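¿Por qué los platos se secan mejor de pie?

Seguro que alguna vez has ayudado a fregar en casa y te has preguntado para qué sirve ese escurreplatos de alambre, con tantas curvas y tantas ranuras que parece el esqueleto de un animal muy raro. Pues tiene su secreto, ¡y es un secreto muy fácil de entender!

Cuando dejas un plato tumbado, el agua se queda encima tan tranquila, como en un charquito. Pero si lo pones de pie, las gotas resbalan hacia abajo - igual que tú por un tobogán - y el aire puede pasar por los dos lados.
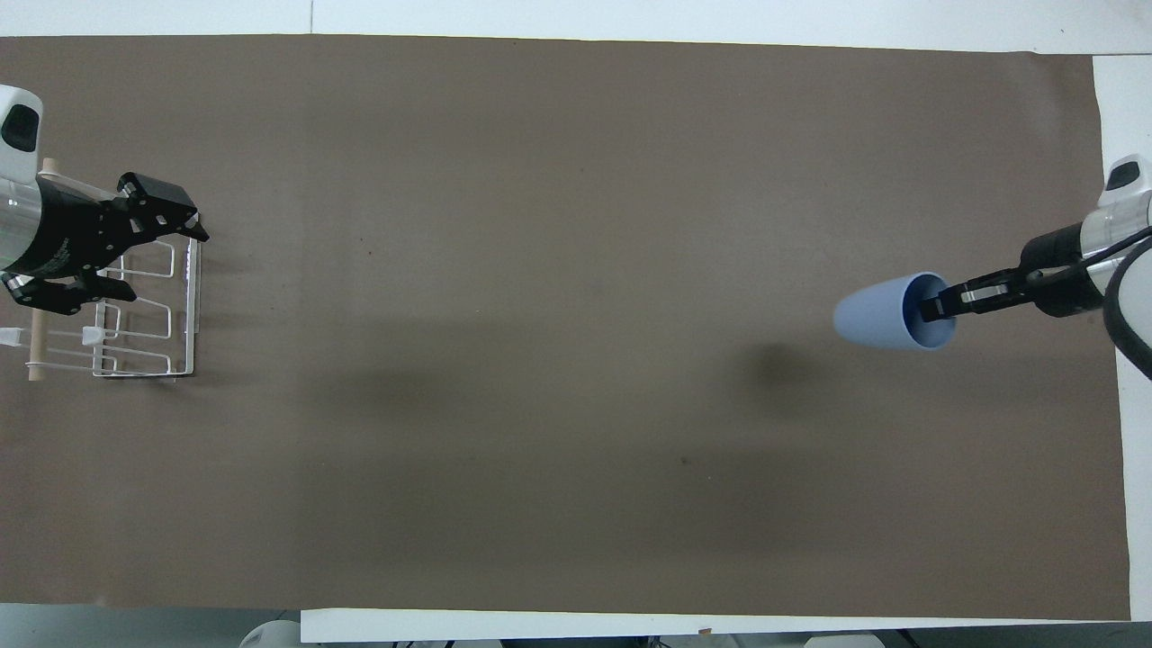
El alambre ayuda mucho, porque es tan fino que apenas toca el plato y deja huecos por todas partes. Además suele llevar una capa blanca que lo protege del óxido, esa manchita marrón que le sale al hierro cuando se moja muchas veces.

¿Quieres comprobarlo? Pide permiso a una persona mayor, moja dos platos de plástico y pon uno tumbado y otro de pie en el escurreplatos. Espera 60 minutos (puedes merendar mientras tanto, claro) y pasa el dedo por los dos. ¿Cuál tiene más agua? Apúntalo en tu cuaderno y cuéntaselo a tu clase.

Texto: Neusa Cavalcanti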